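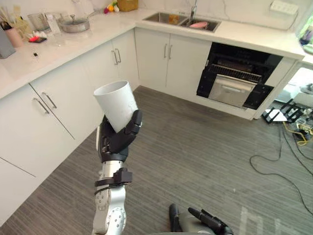

Double sink and built-in oven in a kitchen with white cabinets.

A double sink is a kitchen sink with two basins next to each other, normally served by one tap. It is used for washing dishes by hand and for preparing food. Both basins can be equal, or one is made larger for pots. Usual cabinets for this type are 800 mm wide, but small models fit in 600 mm. 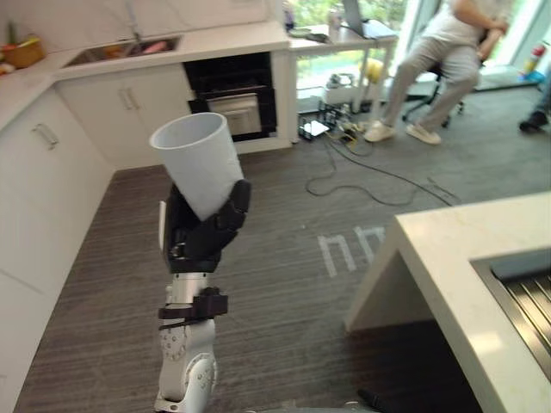 Which basin is used for rinsing?
The smaller one is usual for rinsing, while the larger one holds the soapy water.

Cups are washed first, when the water is still clean – plates and greasy pans follow.
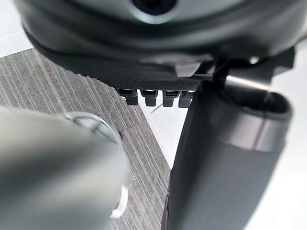
Dark rounded housing with a row of four black connectors.

Many sinks are sold with a draining rack. It lies across a basin, so that water from the rinsed dishes falls directly to the drain and the worktop stays dry.

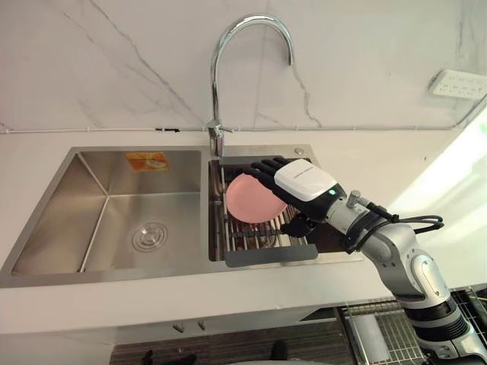
Steel double sink with a draining rack in the narrower basin and a pink plate held above.

Last edited October 6, 2021 | Contact | © Lolta | Back to top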